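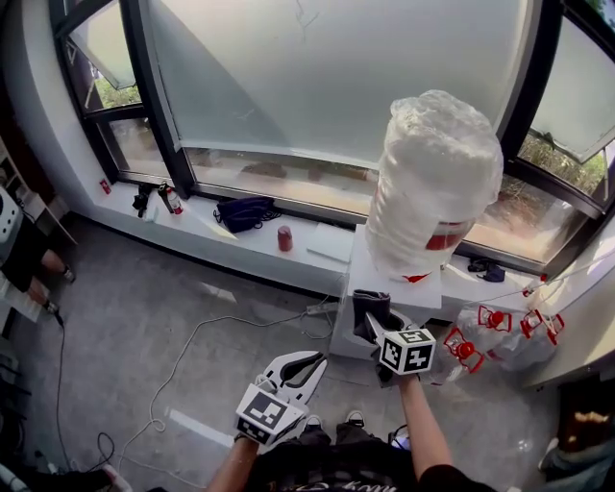 The hard part was getting the two sides to match, one member of the Plurkmont shared workshop wrote on the group's message board last week, and after that the rest was mostly tape and patience. The post drew a run of replies from people building hand-held grippers at home, and the workshop has now put its notes online for anyone who wants to try the same thing.

The project is called Evow. It is a pair of grippers that a person carries, one in each hand, to record how everyday jobs are done. Each gripper has a white cube mounted on it, printed with black-and-white square markers. Software picks out the markers in video and works out where the gripper is and which way it is turned. The recordings are meant to train a small robot arm that the workshop has been putting together since May.

Members began with a design that had hard plastic fingers. It held boxes well but let go of anything smooth. The current notes cover two other kinds of finger. One is a curved jaw lined with dark gray pads. The other is a pair of straight fingers with a fabric cover pulled over them, which is cheaper and can be changed in a minute when it wears through. The workshop has not settled on either one and is recording with both.

Wrapped goods are on the list of practice tasks. Bubble wrap gives under pressure and slides against itself, and the early recordings contained a lot of second tries. Those have been kept, because the group wants the arm to learn how a person recovers a bad grip.

The group has saved 1088 recordings so far. Its goal is 3020, enough by its own estimate to start training on more than one task. Sessions are held in the daytime, with people taking turns, and each person is asked to stop after five tasks in a row. The grippers are heavier than they look, according to the notes, and tired wrists show up in the data as shaking.

Marker size also took some work. The first cubes were small, and the software lost them whenever a hand turned away from the light. Larger cubes fixed most of that but bumped into shelves and each other. The present size is a compromise, and the notes advise printing the markers on matte paper, as glossy paper throws glare near a window.

Parts files and a wiring guide are posted on the project page under the name Brotau, the workshop's label for its shared designs. Builders will need a 3D printer and basic hand tools. The guide lists three points where the trigger linkage tends to bind and gives a fix for each.

A second workshop, Pattinasarany, plans to build its own pair from the same files and compare results. Its members have asked for a left-handed trigger, and a drawing for that part is being checked now. Questions about the build can be left on the message board, where the finger covers remain the longest thread.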